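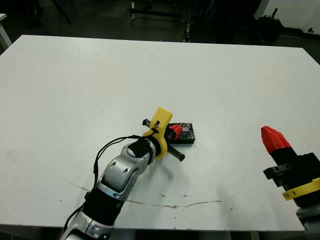
4 min read

Small Things in Drawers: sorting the loose stock at Clastcombe
Project report, first term
Supervisor: Birgit Buschmann

1. What the project was

The workroom at Clastcombe has a chest of shallow drawers that has filled up over several years. Students put things in when they clear their tables and rarely take anything out. Our group was asked to go through it, decide what each thing was, and leave behind a storage system that other students would keep using. We started in December and finished on Wed 22 January.

We limited ourselves to small flat items: boxes, cards, sleeves, sample pieces and anything else that could lie in a shallow tray. Tools and cables were left for another group.

2. How we worked

Everything was sorted on the large white table. We had first tried the bench by the door, which is dark, and black items were easy to miss on it. On white the black ones showed up at once, though the clear sleeves became harder to find. We decided that was a fair exchange, as there were more black items than clear ones.

Each item was laid flat and given a line in the log with its size, main colour, any wrapping, any marks and the drawer it came from. We did not write down what we thought it was for until the whole log was done. This was Birgit's suggestion. In our trial run we had called a thing "lid" in one line and "tray" in another, and then spent half an afternoon looking for the second one.

The log came to 72 lines. Of these, 58 could be placed in a group straight away. The rest went into a tray marked Later.

3. The groups

We began with groups based on use (packing, display, measuring, spare parts). It did not work well. A small black box could go in any of three of them, and two of us sorting the same drawer separately got different results.

The second set of groups was based on shape and surface only:

Boxes, closed
Cards, plain
Cards, taped or sleeved
Strips and offcuts
Other

This was quicker, and we agreed with each other much more often. The group that took the longest was the taped cards. From a distance they look like the plain ones, and tape on black card shows mostly where it is creased and the light catches it. Under the tape it is also hard to tell a scratch in the surface from a smudge on the card.

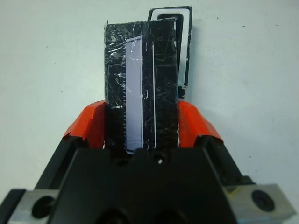 We had to settle how to describe printed marks as well. Some of the cards have lines or an outline on them, and one has a long pale strip with a column of little ticks down its edge, like a ruler. One of us wanted to log it under measuring. In the end it stayed with the taped cards, and the ticks were written in the notes column. We did not check whether the ticks match any real scale, and this should have been done.

4. The trays

The trays came from Skudarach and the label holders from Rathjen. The trays are shallow enough that cards cannot be stacked deep, but a card can be stood on its edge at the back if the tray is nearly full. We found that standing the cards up made them easier to pick out, but they slid down when the drawer was shut hard. A folded strip of foam along the front stopped most of this.

Boxes were simpler. They lie flat, one layer only, and the lid side goes up if there is one. For plain black boxes we put the label on the tray and left the box alone, as labels on the boxes themselves peeled at the corners.

5. Testing

We asked 2 students from the Drostness course to find items from a written list and then put them back. Finding went well for boxes and plain cards. Putting back went less well. Taped cards were returned to the plain tray several times, and when we asked, both said they had not noticed the tape until we pointed it out. We moved the two card trays apart and changed the label to "CARDS WITH TAPE ON". We did not have time to run the test again.

6. What is left to do

The Later tray still needs sorting. Most of it is single pieces that probably belonged to sets. The log is on the shared drive and a printed copy is in the top drawer. New items should be added at the bottom with the same columns filled in, and the notes column should not be left empty even if the note is only "no marks".

The foam needs replacing in the second drawer, where it was cut too short.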